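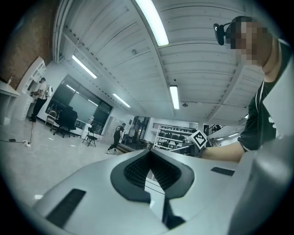
图 1 灰色外壳正中的黑色V形胶垫

第五章 变频器拆下、寄修和装回

修订日期:2025-03-29
编写:Elif Naz Demirtaş(Zarau 维修部)

前面几章讲的是日常点检,到这一章机器已经报故障了,你也跟我们通过电话,我们说“那就寄过来吧”。接下来从你站在电柜前面开始,一直讲到修好的机器装回去、电机重新转起来。我在维修台前收过太多箱子,有包得像新娘子嫁妆一样的,也有一层报纸裹着就来的,所以这一章我写得啰嗦一点,请多担待!

适用范围:Karaca 系列壁挂式变频器,带可拆操作面板的型号。柜式大机请看第七章,那个要我们上门拆,别自己动手。

5.1 动手之前

先把这几样东西放在手边:绝缘螺丝刀、万用表(电压档要能测到直流母线的等级,表笔别用破皮的)、验电器、线号管或者写得牢的标签、手机、防静电袋、挂锁和“禁止合闸”牌。Clirkik 备份软件装在笔记本上,连接线用机器随附的那根。线丢了的话跟我们说一声,我们单卖,别拿普通打印机线凑合,接口插得进去,可针脚定义对不上。

注意:本章所有拆接线工作只能由有电工资质的人来做。你要是没有证,可以做 5.2 的参数备份,剩下的请叫电工。

5.2 备份参数(这一步要带电,所以放在最前面)

我知道大家一看到故障就想拉闸,先忍一忍。只要面板还亮着,机柜里没有焦味、没有异响,就先把参数存下来。有焦味或者冒烟的,直接跳到 5.3,参数的事我们后面再想办法。

1. 确认电机已经停下,外部启动信号断开。
2. 把连接线插到面板右下方的通信口,再插笔记本。
3. 打开 Clirkik,点“读取设备”。读不出来就检查一下站号,出厂站号是 2,很多现场改过,改过的一般写在柜门内侧的资料袋里。
4. 型号显示出来以后点“全部上传”,等进度条走完。中途不要动线,也别让笔记本休眠,拜托。
5. 文件名写成“设备编号加位置”,比如“二号风机北侧”。请不要叫“新建文件最终版”,我电脑里已经有一堆了。
6. 再点一次“故障记录”,单独导出。我们看故障主要靠它,里面有跳闸那一刻的电流和母线电压。
7. 两份文件存到 U 盘,再往自己邮箱发一份。

提示:面板显示 F627 的时候,故障记录只能读一次,复位以后就清掉了。所以看到 F627 请千万别先按复位键!先导出,实在导不出来就用手机把面板每一页拍下来。

面板不亮怎么办?可以把操作面板拆下来,插到同型号的好机器上试着读,面板里存有上一次的参数副本。读的时候选“仅面板”,别选“写入设备”,不然就把那台好机器的参数盖掉了。Ernen 泵站那次就是这样,本来坏一台,后来两台都来找我,调了一下午。

5.3 断电和放电

1. 断开上级断路器,挂锁,挂牌,钥匙放在干活的人自己口袋里。
2. 柜里如果还有单独供电的控制回路或者风扇电源,一并断开。这个特别容易漏,图纸上往往画在另外一页。
3. 等十三分钟。时间从断开断路器算起,面板灯灭了也照样等满。
4. 打开下盖,先在已知带电的地方试一下验电器,确认它是好的。
5. 验输入端三相,相间和对地都验。
6. 用万用表直流档量母线正负端子,读数降到机身警告标签规定的安全值以下才可以继续。还高的话就盖上盖子接着等,过一会儿再量。
7. 回到带电的参考点再验一次验电器。

危险:不要用螺丝刀短接母线端子来放电。火花很大,会伤人,也会把本来能修的电容和母排打坏。

等的这段时间可以去填寄修单(在 5.6),正好。

5.4 拆线

1. 先拍照。整体来一张,输入端、输出端、控制端子各来一张,标签上的字要看得清。
2. 给每一根线套上线号。原来有线号也请核对一遍,我见过柜里线号和图纸差一位的,拆的时候没人发觉,装的时候全乱了。
3. 先拆控制线。控制端子排是整体可拔的,松开两侧的固定螺丝,平着往外拔,线可以全都留在端子排上。
4. 拆输入三相和地线,线头分别包好绝缘。
5. 拆输出三相,也包好。输入和输出请分开捆扎,扎带颜色不一样最好。
6. 有制动电阻的,把电阻线也拆下来。电阻刚停机的时候很烫,手别碰。
7. 松开下面的安装螺丝,再松上面的,一个人托住机身,另一个人拧。小规格的一个人也拿得动,可是在柜子里弯着腰托着它去够上面那颗螺丝,真的不舒服。

注意:输入和输出接反是装回去以后最严重的错误,一上电逆变模块就没了。这种损坏不在返修保证范围里,我每次在电话里说这句话都很难受,所以请一定贴好标签。

拆下来的螺丝装进小袋子,贴在柜门里面,不用寄给我们。操作面板请留在机器上一起寄,端子排留在柜里。

5.5 打包

变频器看着结实,里面的散热器却很重,运输途中一摔,最先断的是电容引脚和电路板的固定柱。包装请这样做:

1. 用软毛刷把外壳和风扇口的浮灰扫掉。不要用高压气枪往里吹,灰会吹进插接件,风扇也会被吹得超速。
2. 整机装进防静电袋,袋口折好贴住。
3. 纸箱选双层瓦楞的,箱子内壁到机身每一面都留出大约五厘米,塞满泡沫或者气泡膜。摇一摇,里面不能有动静。
4. 散热器那面朝下,箱子外面画上朝上的箭头。
5. 寄修单装进透明袋,放在最上层。U 盘也放进这个袋子,千万别塞在泡沫缝里(我们拆箱时泡沫是整块往外拿的,有一只 U 盘差点跟着进了回收筐)。
6. 超重的机器请用木箱或者打托盘,底部用螺栓固定。

不要用碎纸条和泡沫颗粒,它们会从风扇口钻进去。我用镊子夹过一整个上午,夹到后来看什么都像泡沫颗粒。

5.6 填寄修单

寄修单在随机资料的最后一页,复印使用。大部分栏目一看就懂,我只说几个常常空着的:

故障现象:请写你看到的和听到的,比如“启动后升速时跳闸,面板显示某某代码”。只写“坏了”,我们就得从头猜起,你等的时间也跟着变长。

发生时机:刚上电、升速、稳速还是减速,圈一个。减速时跳闸跟升速时跳闸,查的地方完全不同。

现场动过什么:换过风扇、改过参数、雷雨天跳过闸,都请写上。自己拆开看过也没关系,照实写就行,我们不会笑话你,知道哪里被动过反而省事。

环境:有没有粉尘、水汽、腐蚀性气体。夏天的柜内温度也写一下,我们七月收到的机器有不少是滤棉堵死了热坏的,修好寄回去不换滤棉,很快又要见面。

先报价还是直接修:不勾的话一律先报价,你确认了我们才动烙铁。

联系人:请留真正在现场的那位同事的电话。采购的电话也可以留,写在第二行。

寄出以后把运单号发给 Sibel Taşdemir,收件登记和报价都归她管。技术上的问题找我,你问她“这个电容是什么规格”,她也会转给我的。

5.7 收到修好的机器

1. 签收前看一眼外箱,有破洞或者压扁的,当着送货人拍照,在单据上注明。
2. 开箱后核对机身编号和返修报告上的编号。
3. 看返修封条是否完整,封条贴在外壳接缝处。安装接线不需要打开这条缝,请不要撕,撕了以后再有问题我们就不好判断了。
4. 读一下返修报告的“更换件”和“建议”两栏。建议栏是我手写的,字不好看,看不清就打电话来问。

如果机器收到后不马上装,请放在干燥的室内,留在原来的防静电袋里。存放时间很长的,上电前要做电容重整,步骤在第六章,不要直接送全压。

5.8 装回和接线

1. 再确认一次断路器断开、锁还在、验过无电。隔了这么多天,柜子可能有人动过,所以 5.3 的验电要重新做。
2. 趁机器不在,把柜内滤棉换掉,柜底的灰吸干净。
3. 机器挂上墙,先带上面的螺丝,再带下面的,对正以后全部拧紧。
4. 接地线第一个接。
5. 接输入三相,再接输出三相,对着照片和线号各念一遍。有第二个人的话请他看着线号念,你看着端子答应,土办法,挺管用。
6. 按端子盖内侧标注的力矩拧紧。多股线请压线鼻子,不要直接拧。
7. 把制动电阻线接回去(如果有)。
8. 控制端子排平着插到底,拧上两侧螺丝。
9. 轻轻拽一下每根线。
10. 数一下工具,看看柜底有没有掉螺丝和线头,盖上下盖。

5.9 首次上电

1. 启动信号保持断开。电机能脱开负载就先脱开。
2. 人站在柜子侧面,合闸。
3. 面板亮起后等自检结束,显示“就绪”再操作。
4. 连上 Clirkik,点“下载到设备”,选 5.2 存的那个文件。软件会比较固件版本,提示版本不同的时候选“按名称匹配”,然后把弹出的差异清单存下来。我们返修时偶尔会升级固件,升过的在报告里有写。
5. 断电,等面板熄灭,重新上电,让参数生效。
6. 核对电机铭牌参数:额定电压、电流、频率、转速。哪怕是从备份里恢复的也核对一下。
7. 面板切到本地控制,频率给到 5 赫兹,点动,看转向。转向不对就断电,按 5.3 走完放电,对调输出侧任意两相。不要去调输入侧,调了没有用。
8. 转向正确后慢慢升速,听声音,看三相电流是否接近。
9. 停机,连上负载,再升一遍。
10. 切回远程,让上位系统启停一次。

注意:运行中不要断开变频器和电机之间的接触器或者开关。需要断开时先停机。

上电就跳闸的话,请不要反复合闸。记下代码,对照下面几条:

面板不亮:查输入三相有没有缺相,再看操作面板有没有扣到位。面板没扣紧这一条我接到的电话最多,按一下就亮了,挂电话时大家都很开心。

一启动就过流:断电放电,检查输出侧电缆和电机绝缘。摇绝缘之前必须把输出线从变频器上拆下来,绝缘表的高压会打坏模块。

减速时过压:减速时间恢复成默认了,或者制动电阻漏接。

通信故障:站号没改回现场用的那个,或者终端电阻拨码跟原来不一样,翻翻拆机前的照片。

还是 F627:停下来,先导出故障记录,别复位,把文件和返修报告编号一起发给我。

全部正常的话,把返修报告和那份备份文件的打印清单放进柜门内侧的资料袋,旧的线号图有改动也一起换掉。挂牌和锁收好,在设备台账上签字,写明装回日期和运行电流。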